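Zondura (home-built kitchen arm)

Zondura is a small robot arm I've been building in the shared workshop at Litdale, together with Jummai Etim, who did nearly all of the wiring. It has four joints, a two-finger gripper and a base you can clamp to a worktop. The name came off an old biscuit tin and has stuck, I'm afraid!

History

We started in September with motors from a scrapped label printer (bought in Flostport, far too much money) and a control board called the Sikora, which Jummai had drawn up for a different job. The first arm drooped badly at the elbow. We swapped the belt for a shorter one and it held itself up - well, mostly.

Simulation

Before the arm goes near a real kettle I try everything in a simulated kitchen on my laptop. It's the part I enjoy most, and I've lost whole evenings to moving bottles about on a pretend worktop.

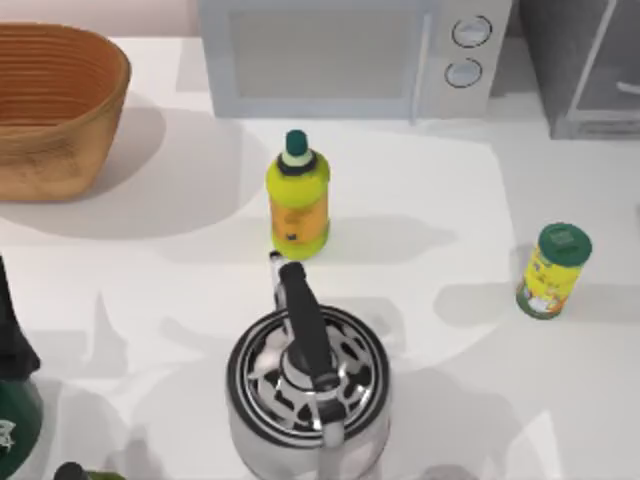
Handles are the hard bit. A plain upright can is easy enough to plan for, but a curved handle needs the wrist to come in at a slant, and our wrist only turns so far. Shiny metal is a nuisance too, as the software that looks for edges gets muddled by reflections. A full planning run takes about 15 minutes on my machine, so I make a lot of tea.

Current state

As of November 27, 2020 the arm can follow a planned path with nothing in the gripper. Lifting comes next - Jummai wants to fit stiffer fingers first, and I'd like a proper stop button within reach of the bench.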